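Wooden tables: what's worth doing and what isn't
Bindu Mathew

Every autumn the same advice does the rounds, and I have tried most of it so you needn't.

Walnut on scratches
Rubbing a nut over a scratch darkens it for a day or so. On a pale table it left me with a brown smear next to a scratch. Skip it.

Mayonnaise on white rings
I left it on overnight. The ring looked fainter, but so did the one I had rubbed with plain vegetable oil. Use the oil and keep the mayonnaise for sandwiches.

Special sprays
The Warnetti polish was a present and smells lovely. I did one half of the table with it and the other with a damp cloth and a drop of washing-up liquid. After 3 weeks my sister couldn't pick the polished half, and she's fussy.

Oiling
This one I do believe in, if the wood is bare. Thin coat, wait 50 minutes, wipe off all you can. Varnished tops won't take it, whatever the tin claims.

Checking for dull spots
Get down low and look across the top towards the window. Pale wood hides a lot from above, and glare can hide the rest, so look from 2 sides before you reach for anything.
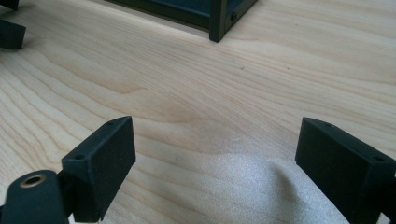
Tea bags for shine
Cold black tea on a cloth. I got a damp table.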